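Can any machine put the groceries away yet, or load a parts washer?

Posted in: Home & Workshop > Automation
Asked by millrace_deb, 2021-10-08

I run a small machine shop in Sturbridge, six people, mostly short-run brackets and fittings. I also run a house with two teenagers in it and my father, who has bad hands. My brother-in-law came back from a trade show in February convinced that we are a year or two away from a machine that does chores, and he has been after me ever since to "get in early." He sends me a video most weeks. In the videos something picks up a cup, something folds a towel, something opens a door, and there is piano music.

I'm not against it. I have a bar feeder and a conveyor and I like both of them. But those do one thing, bolted down, with a guard around them. What he is talking about is a thing that walks around and does what you would otherwise ask a person to do. At home that would be emptying the dishwasher and putting the food in and out of the refrigerator for my dad. At the shop it would be taking parts out of bins, loading the washer baskets, and sweeping chips.

So what I want to know is whether any of that is real in the sense that I could pay for it and it would be working on a Tuesday with no engineer standing there. I don't need to hear about the future. I have a salesman for that, and he's married to my sister.

If the answer is no for the house but yes for the shop, or the other way around, I'd like to hear that too. Budget for the shop side is whatever would make sense against one part-time person. Budget for the house side is a lot less.

toolcrib_ray
Member, 57 posts

No.

OK, longer. A robot vacuum works if you pick up the socks first. A dishwasher is a robot and it works great. Everything in between is a demo. We had a rep from Trandarton in to show us an arm that was supposed to load fixtures and it was fine as long as the blanks were lined up in the tray exactly the way he lined them up. Who lines up the blanks? Me. Then I may as well put them in the fixture.

For your dad get the lever openers and a refrigerator with the freezer on the bottom. Cheaper.

halfstep_ops
Member, 4 posts

I disagree with Ray a little. Arms do load machines, every day, in plenty of shops. It depends on volume. If you run the same bracket for three weeks, a cobot with a decent tray will pay for itself. If you change over twice a day it probably won't, unless somebody on your crew likes programming. The walking ones I don't know anything about. My cousin says they're close.

slowfeed
Regular, workshop section

I spent eleven years putting in parts-handling equipment before I quit to do repairs, so take this as the opinion of somebody who has been called back to fix a lot of "finished" cells.

Split your list up, because the chores on it are different problems even though they all sound like "pick it up and put it there."

Loading the washer baskets. This is the one I'd look at. If your parts go in loose and come out loose, you don't need fingers at all. You need a hopper, a chute and something that tips. I put in one of those with a Matsuda tipper and a plain timer, and it ran for years with a wrench and some grease. It looked like nothing. No one ever made a video of it. If the parts have to be racked so they don't ding each other, you are in arm territory, and halfstep is right that volume decides it.

Taking parts out of bins. Bin picking exists and you can buy it. It likes parts that are all the same, not too shiny and not tangled. Yours are machined brackets with coolant on them, I assume, so shiny and tangled. Every quote I ever saw for that job was low by the amount of time it takes to sort out the last few parts in the corner of the bin. Ask any vendor what happens to those. If he says the operator clears them, ask who the operator is.

Sweeping chips. Please don't. Stringy chips will wrap around anything that rolls. Buy another broom and a magnet.

Now the house. Your father and the refrigerator is the part I'd be the most careful with, because it is the part where you would really like the answer to be yes.

There are humanoids being put through this kind of job in test rooms. Look at how much has been taken care of ahead of time, though.

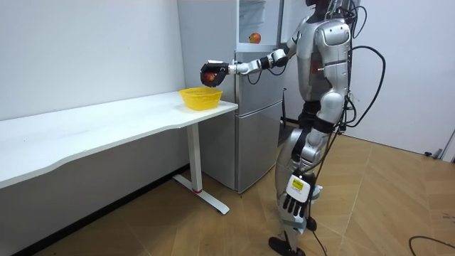 Compare that to a refrigerator people live out of. You've got the milk in front of the leftovers, a bag of grapes with a hole in it, the jar somebody put back without tightening the lid, and a drawer that has to be lifted a little before it slides. An apple is a kind thing to ask a hand to hold. It's firm, it's a good size, it is nearly the same from every side, and if you squeeze it too hard you get a bruised apple. Try the same hand on an egg carton, or a half-full pitcher. And a basket with a wide mouth and nothing in it forgives a lot. Your dad's plate has a sandwich on it already.

Then there's the door. An open door is a chore that has been done. Pulling against a magnetic seal, stepping back so the door clears you, holding it if your floor isn't level, getting it shut again with a hand full — that's most of what makes a refrigerator hard for somebody with bad hands, and I would want to see that part before I got excited about fruit.

And the cables. I don't hold cables against anybody, every prototype has them, but a thing with cords running down its back to the floor is a thing that doesn't go around your kitchen island. Your father has to walk through that kitchen too.

None of this means it's fake. I think getting a hand like that to close on a round object over the right spot is hard work and I couldn't do it. I just think your brother-in-law sees it and fills in the rest of the chore in his head. We all do that. You see a person pick up an apple and you know they could also pick up the grapes. With a machine you don't know that, and mostly it can't.

The thing I'd ask for, from him or from anybody selling, is one long take. Don't let them give you the good one. Ask for 20 tries in a row, with the food moved by you between tries, and nobody from the company touching anything. Count how many go right. Then ask what the machine does on a miss. Does it know it missed? Dropping a pear is no big deal. Standing there with the door open all afternoon because it thinks it's finished is a service call, and spoiled milk.

I did this once with a fixture loader from Trararis that had been sold to a customer of mine as hands-off. It got most of them. The trouble was that the misses came in pairs, because the part it dropped was lying where the next one had to go, and it would go right ahead and set the second one on top. The fix was a sensor that stopped the cell and a light that called a person over. So they had a person again. They kept the loader, and they were happy enough with it, but it was a different machine from the one they had been promised.

For what you'd spend on any of this at home, I would look at Ray's list first. Lever openers, yes. Also a loop strap on the refrigerator door handle so your dad can use his forearm, and a pull-out shelf at elbow height for the stuff he eats every day. A rolling cart if carrying is the problem. My mother used hers until the wheels wore flat.

For the shop, write down one full day of what your part-time person does, with times. I'd bet loading baskets is less of it than you think. Usually what eats the day is walking, hunting for the right bin, and wiping things off. If the basket loading does come out on top, post your part sizes and how many per shift and I'll tell you whether a tipper would handle it.

millrace_deb
Original poster

Thanks, all. The parts do go in loose, except for one customer's that have to be racked. I'll do the one-day log next week. I forwarded the bit about 20 tries to my brother-in-law and he replied with another video — the towel one again, but longer.

slowfeed, what width of strap for the door handle? His grip is mostly gone on the right side, but the forearm is fine.

slowfeed
Regular, workshop section

Two inch, the soft kind they sell for luggage. Make the loop bigger than looks right so he can get his arm back out without thinking about it, and check that the handle screws are tight before you hang it.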